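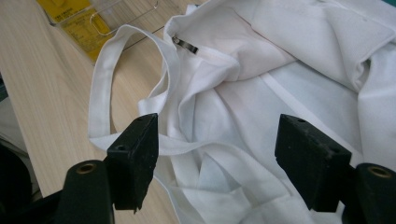 Plullholm Parts Counter: Progress Report for June
Prepared for the Bembridge regional office
From Hortensia Ríos, store manager

Hello everyone, and thank you again for signing off on the money for the accessories side of the shop. I know a wall of trim pieces and badges was a harder sell than a second lift would have been, so I'd like to tell you properly how it's going, and I hope you'll forgive me if I wander a little.

The new shelving is up and the old glass case by the register is gone (it took most of an afternoon to get it out the door!). We opened with 44 items in the catalog and we're now at 51, mostly because customers kept asking for lug nut sets and shift knobs that I hadn't thought to include. I added those out of the regular parts budget, so they haven't touched your grant.

Online orders

The Clirkby store page went live a little later than I promised you in the spring. The fitment chart was the holdup. I wanted people to be able to pick their car and see only what bolts on, and the supplier's list had the sedan and wagon taillight trims mixed together. We went through it line by line with the parts books open on the counter, and I'm a good deal happier with it now. We've shipped 50 orders through the page so far. Nine came back, and six of those were the same mirror cap, which was listed under the wrong model year. The listing is fixed, and everyone who got the wrong one was sent the right one with postage on us.

I'd also like to mention the repeat buyers. A good many of the people who started with something small, a valve cap set or an oil filler cap, have come back for floor mats or a spoiler lip. I had hoped for that but I didn't put it in the proposal, so please take it as a bonus.

The Ticona line

This is the part I'm less cheerful about. The Ticona grille inserts look wonderful and they sell themselves once somebody sees one on a car, but deliveries have been slow. Of the units we ordered in the first batch, 41 have arrived and the rest are still on back order. I've stopped taking deposits on them until I have a firm ship date in writing, and I called each customer who was waiting. Two asked for their money back and got it the same day. Everybody else was very kind about it and said they'd wait.

If Ticona can't give me a date before the end of the summer, I'd like your okay to move what's left of that line's budget over to wheel center caps and door sill plates. We run out of both all the time.

Counter staff

Both new hires have finished their training on the ordering system and can look up a part number without calling me over. One of them has also started writing short install notes to go in the box with the stick-on emblems: clean the paint first, warm the adhesive, line it up with masking tape before you press. Calls about crooked badges have dropped off nicely.

Still to do

The outside sign is waiting on the landlord. The return policy needs a rewrite for the website, and I'll send you a draft before it's posted. I also owe you the receipts for the second set of shelves, which are coming in a separate envelope.

Please do call if you'd like to talk through the Ticona question. Mornings before ten are best, while the counter is quiet.

With warm thanks,
Hortensia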